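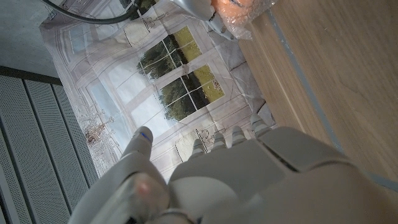

Posted by Skirklow

Quick notes on budgeting for a robot hand in a small workshop. Typing this between jobs so forgive the mess.

Set the ceiling first. Mine was 3,000 for the arm, nearly 2,000 for the hand. Write it down before you open a catalog.

Five fingers or a plain gripper? Folding fabric, smoothing big printed sheets, soft wrapped stuff – fingers maybe. Boxes, jars, anything square – plain gripper, save the money.

Get two quotes. I asked Cemano and Zetport, same list of jobs to both. Ask what's NOT in the price. Cables, mount, power supply, shipping.

Spare fingertips. Budget for 4, order them with the hand. Seperate order means seperate shipping.

Measure your table, then measure the reach. Leave room at the back for cables.

Creased sheets are harder to pick up than flat ones. Take your worst one to the demo, not a nice new one.

Warranty – 12 months minimum, get it in writing. Ask who pays the return postage.

Training time is a cost too. Put hours on teh budget sheet.

Ordering in September, will add the final numbers then.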